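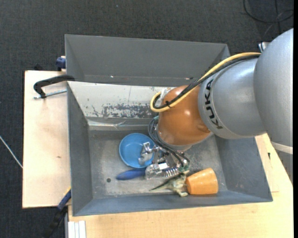

Maham Marwat wants her styling fee back, and she says she has wanted it back since the second box. She's one of a bunch of subscribers who found out this week that Culov, the clothing box service, is changing how it charges people who send everything back.

Updated Thursday, 4:40 p.m.
By Fouzia Soomro

Starting in September, the fee for each Culov box will no longer be waived when a customer returns all the items. Up to now you could send back the whole lot, fill in the little form about why, and the charge dropped off your card. That ends with the next billing cycle. Keep one thing, even a pair of socks, and the fee still comes off the price as before.

The company sent the news in an email Monday night. Subject line: "A fresh look for your fall box." The fee part was near the bottom, under the boots.

Leopoldo Trujillo, who runs customer accounts at Culov, said the full-return boxes had gotten too expensive to ship both ways. Some 3,000 customers are on the monthly plan and they all move to the new terms at once. People who get a box every season have until their next one goes out.

"We'd like people to tell us more before we pack, so there's less going back," Trujillo said. The style quiz is getting longer too. It will ask about sleeve length, rise and weather where you live — things customers have been typing in the notes box for years.

Also changing: the return window goes from seven days to 10. Prepaid bags stay. Petite and tall sizes, which were pulled in the spring, are coming back in jeans only for now, from the Elis and Cervantes labels. No word on plus size dresses. Trujillo said "soon" and would'nt be pinned down.

Rival service Stononik said it has no plans to touch its own fee. It did put out a coupon code the next morning.

Marwat said she kept nothing from her last two boxes, mostly tops in a size she never asked for. She has canceled. Anyone else who wants out has to do it from the account page before the next box is packed, calling dosen't count, and the pause button only holds for one month.

Comments (4)

Razia Qureshi
Read the email twice and missed the fee both times. Thanks for this.

jeansonly
Finally tall sizes. Been wearing my brothers.

Daichi Sekiguchi
Does a gift card cover the fee or does it go on your regular card? Asked them, no answer yet.

Razia Qureshi
@Daichi mine went on the card. Had 80 dollars sitting in gift credit too.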